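Folding the wash: tips for getting it from the line to the drawer

Laundry & Linen

Most of the work in folding is done before you fold anything. If the clothes come off the line in a ball and sit in the basket overnight, you'll spend twice as long on every shirt. The tips below are for an ordinary family load of T-shirts, tea towels, pyjamas and the odd fitted sheet.

Bringing it in

Take pegs off and drop them straight into the peg bag. Give each item one good shake and lay it over your arm. Put the heavy things in the basket first (jeans, towels, windcheaters) and the light things on top, so the tees aren't squashed under wet-weather gear.

Check waistbands, pockets and underarm seams with the back of your hand. If they feel cool they're still damp, and they'll smell musty after a couple of days in a closed drawer. Hang those on the clothes horse for another hour or two.

Where to fold

A bed is too soft and too low. Use the kitchen table, a bench or a desk at hip height, wiped down and dried first. A space 60 cm deep is enough for adult T-shirts. A pale surface is handy because you'll spot stray threads, grass seeds and tissue fluff before they go in the drawer.

Keep the tub at the back of the table and bring items forward one at a time. If you tip the whole load out you lose your folding space straight away. A low plastic tub works better for this than a tall basket – you can reach the bottom without leaning into it.

We use a Fliten tub that has been through more than 11 years of washing. The handles have gone a bit chalky but it hasn't cracked. Don't leave plastic tubs out in full sun under the line.

Flattening a rumpled shirt

Find the collar first. Pick the shirt up by both shoulder seams, shake it once and lay it face down with the collar pointing to one side. Then work from the middle out:

Pull the two bottom corners of the hem away from the collar until the side seams are straight.
Smooth with the flat of your hand. Fingertips only push the creases along.
Open out both sleeves before you fold either one in.
Lift and re-lay any bunched section. Dragging it stretches thin jersey.

Fold one side in to the middle with its sleeve turned back, then the other side, then bring the hem up to the collar in two folds. For upright storage, fold once more so it stands on its edge.

Sorting as you go

Make piles by drawer, not by person, if your household shares a linen cupboard. Put finished items to one side of the table, well clear of the shirt you're working on. Small things such as face washers and kids' singlets can stay in the tub until last.

If a colour is new, such as a strong orange or red, wash it on its own for the first 2 loads and keep it away from pale mauves and pinks while damp.
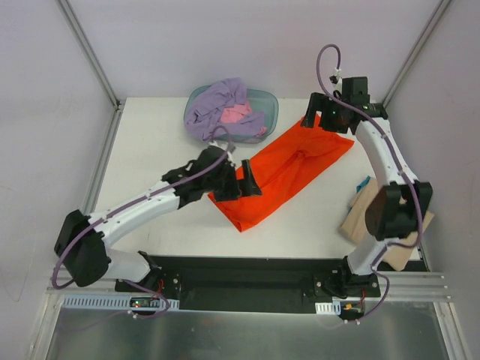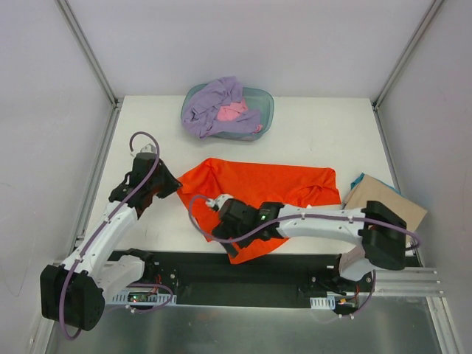
Orange item spread out at the front, purple and pink still in the tub at the back.

Next in this section: Getting candle wax out of a tablecloth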